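4 Apr 2018
Bed station, clearing and cloth demos

Changed the bed over first thing. The old fitted sheet is off and the beige one is on, left unironed on purpose. The Bashir baseline did fine on a flat sheet last month and fell apart as soon as there were folds, so from now on nobody smooths anything between takes. If it gets pulled half off the mattress, put it back by hand and carry on.

Task for this block is "clear the bed", split into short episodes. One episode is one object: approach, grasp, lift clear of the sheet, put it down in the drop zone, open, back away. We tried long episodes in March, whole bed in one go, and Mathis Carré spent most of a week cutting them up afterwards. Short ones label themselves.

Start pose is written on the card, but I'll repeat it because two of us were doing it differently. Stand at the foot of the bed, fingers fully open, target between the fingertips before you press record. Hold still for a breath, then go. Zandero uses those still frames to settle its tracking, and the takes where people were already moving at the start are the ones it throws out. 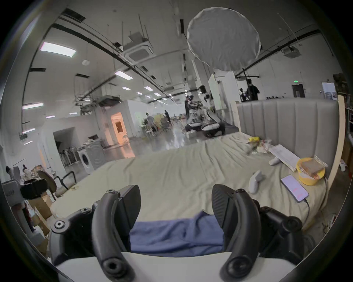

3 min read

Cloth first, then the rest. Blue cloth crumpled, not folded, and re-dropped from chest height every time so the shape is never the same twice. Phone stays on the bed as a thing to avoid in the cloth episodes, with its cable on. The slippers and the yellow flowers in their wrap are in as well. I want the policy to see a full bed while it is reaching for one thing, because the Watitz set was all single objects on a bare sheet and we know how that went.

Notes on the individual things:

Cloth. Best grasps come from going in low and closing slowly on a ridge. Closing fast just pushes the cloth along the sheet. If you catch sheet and cloth together, keep recording, open, try again, and tag it "recovery". Don't delete those. We have too few.

Slippers. Grip across the middle, one finger either side. I kept going for the heel out of habit and it swings when you lift. Swap left and right positions every few takes.

Flowers. Gentle. The wrap is slippery and squeezing harder doesn't help much. Grasp near the stems.

Yellow tin. Too wide for a clean side grasp with what's resting on top, so it is scenery for today. Move it about, don't pick it up.

Papers. Left where they are for now. I don't have a good way to get a finger under a stack lying on a soft surface. Open question.

Count at the end of the block: 200 episodes recorded, 173 kept. Of the ones dropped, 11 were tracking loss, all with the tool tilted well down toward the mattress. The pale sheet doesn't give it much to hold on to when it fills the view. The remainder were operator mistakes, mostly starting before the still hold or stopping before backing away. Mine were no better than anyone else's.

Tool itself behaved. Pivot on the left side felt a little stiff after lunch – loosened it a quarter turn and it was fine. Checked the finger opening against the gauge before and after and the reading hadn't moved, so no need to recalibrate the earlier takes.

Uploaded to Cunderia under the bed folder. The first upload stalled and I restarted it, so there may be 3 duplicate episodes at the top of the list. Compare the checksums before anyone trains on it.

Lighting was ceiling panels only. Would like a second block with half of them switched off, but that needs agreeing with the people working at the far end of the room.

Next:
– same objects, started from the side of the bed
– new cloth, patterned if we can find one, same size
– try the tilt problem with the operator standing further back
– ask Mathis if "recovery" should be its own split or stay mixed in

Left the bed set up as it is. Please don't tidy it.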